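Getting the Bill Before the Bed: A Talk With Fadwa El Ouafi

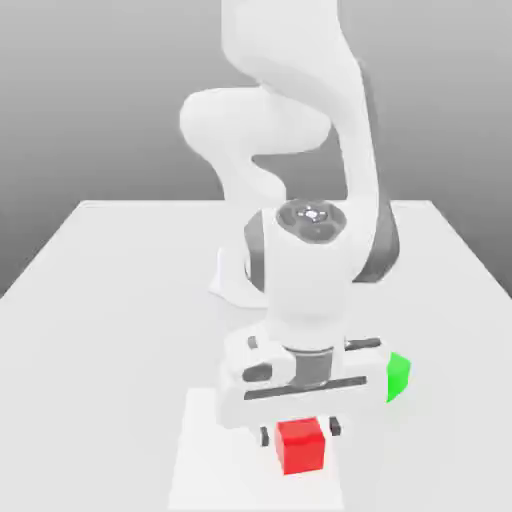 The first thing Fadwa El Ouafi asked me was whether I had ever called a treatment center to ask what it charges. I hadn't. She told me to try it, so the next morning I did, three times, and came away with one voicemail box, one very nice man who wanted my insurance card number, and one woman who said it depended. I read my notes back to Fadwa that afternoon and she laughed so hard she had to put the phone down. My own desk was a mess by then, all brochures and sticky notes. Fadwa's desk, she tells me, is worse than mine.

She works as a billing advocate in Grullstead, mostly with families who are paying for addiction treatment without insurance, or with the kind of insurance that pays for the ambulance and then gets quiet. Before that she spent eleven years on the other side of it, in the admissions office of a residential program called Setwood, where her job was to get people in the door and signed. She doesn't say bad things about the place. "They did good work with patients," she said. "The money side was run like a used car lot, but the counselors were wonderful, and I'd send my own cousin there tomorrow. I'd just go with him and read everything first."

I wanted to know what "everything" meant. She sighed a little (I think she gets this question a lot) and started with the deposit.

"People hear deposit and they think of an apartment," she said. "You pay it, you behave, you get it back. At a lot of programs the deposit is really the first chunk of the bill. So a mom puts $2,000 on a credit card at midnight, and two days later her son walks out, and she calls me and says, when do I get my deposit back? And I have to ask her to find the page where it says what happens if he leaves early. And she says, what page?"

There is nearly always a page, she says. It might be called a financial agreement or a responsibility form, and at one place she dealt with it was tucked in between the rules about cell phones and the rules about outside food. She wants people to ask for it by email before they drive anywhere. If the person on the phone says it can only be signed in person, ask for a blank one. She's had programs tell her that even the blank one is confidential, and she has a voice she uses for those calls. She did it for me. It's very calm and I would send her whatever she wanted.

The question she cares about most is a small one: what counts as a day? Some programs charge for the day you arrive even if you get there at dinner time, and some charge for the day you leave too. Then there are the places that sell the stay as a package, one price for the whole thing, which sounds simpler and often is, until somebody leaves in the first week and the family learns how the package gets taken apart. "Ask them to do the math for a short stay," Fadwa said. "Out loud. Say, if my brother stays five days, what do I owe you? They hate it. They'll tell you to think positive. I am thinking positive! I'm also thinking about rent."

I laughed, but I also wrote that one down and drew a box around it.

We got onto what isn't in the price, and this is where I lost track of the time. Detox might be billed on its own, by a different company, even when it happens in the same building. Lab work too. Prescriptions usually go through a pharmacy the program picks. Doctor visits may be in or may be out, and she's seen a brochure promise "medical care on site" when what the family paid for was the building the doctor was in. Transportation, a bed in sober housing afterward, the family weekend that everyone says is so important. (It is important, she says. It can also have a fee.)

"Get a list of what's included and then a list of who else might send me a bill," she said. "Those are two lists. The second one is where you find out."

Fadwa put me in touch with one of her former clients, Pao-chu Kao, who was happy to talk and happy to be named. Pao-chu paid for her sister's outpatient treatment a while back, and she had shopped around for it the way she'd shop for a roof, with a yellow pad and a lot of nerve. She first looked at residential care and felt sick when she saw the numbers. Then a doctor who evaluated her sister recommended an intensive outpatient program, evenings, with her sister living at Pao-chu's house.

"I felt like I was being cheap," Pao-chu told me. "I really did. I thought, if I loved her more I'd sell the car. And the doctor had to say it to me more than once, that this was the level of care she needed and I wasn't picking the bargain."

I asked Fadwa about that, and she got serious for a minute. She isn't a clinician and she is careful about it — she will not tell anyone which kind of treatment to pick. What she will say is that the assessment should come before the price talk, and that it should come from someone who doesn't get paid more if the answer is inpatient. A family doctor can be a starting point. So can a county or state office, and she thinks those are badly underused. Anybody who drinks heavily or takes sedatives every day should talk to a medical person before stopping, whatever the money looks like, and if somebody is in danger you go to the emergency room and argue about the bill some other month. She made me promise to put that in, so there it is.

Back to Pao-chu, who had one more trick. She asked for the self-pay price, got a number, and then said nothing. She swears this was an accident, she was looking for her pen. The woman on the phone filled the quiet by mentioning a lower rate for people who could pay monthly by bank transfer. It saved her $100 a month. "I've been losing my pen ever since," she said.

Fadwa's version of this is less theatrical. She has people ask three things in the same call. Is there a sliding scale, and what paperwork does it need? Is there a self-pay rate, and is that the one you just quoted me? Do you hold any scholarship or grant beds, and when do they open up? Setwood had two grant beds when she worked there, and she says most callers never heard about them, mainly from never asking. She also tells people to ask for a written good faith estimate, which in many cases uninsured and self-pay patients in this country have a right to, and to keep it somewhere they can find it when the real bill shows up.

She likes state-funded programs more than I expected. The waiting lists can be long and she doesn't sugarcoat that part, but she's seen people get on a list, start with a free support group and a clinic in the meantime, and do fine. She also asks every caller whether they've checked for Medicaid recently. Plenty checked once, years ago, with a different job and a different household, and never looked again.

The topic that got her most worked up was financing. A few years ago she had a run of clients who'd signed up with a medical lender called Zadau from a tablet in the admissions lobby. Nothing about it was hidden, she says, it was all on the screen, and the people tapping through it had been awake for two nights. "No one should borrow money in a lobby," she said. "Go sit in your car. Read it in your car. If the bed will be gone in the time it takes to read a loan, then I have questions about the bed."

Her own preference is a plain payment plan with the facility, no interest, in writing, with the name of a human being on it. She had a good experience doing that with a small outpatient office called Lai, where the bookkeeper let a client skip August when his hours got cut and just tacked the month on the end. It took one phone call. Bigger places can do the same, she says, but you may have to ask for a supervisor, and you should ask early, while the account is still theirs and hasn't been sent off to collections.

I asked if she ever misses admissions. She thought about it longer than I figured she would. She misses the mornings, she said, when somebody who'd come in gray and shaking would show up at the coffee machine and complain about the coffee. She doesn't get to see that part now. She gets envelopes.

Then her other line rang. It was a father with a financial agreement open on his kitchen table, calling before he signed it, and she hung up on me so fast I didn't get to say thank you.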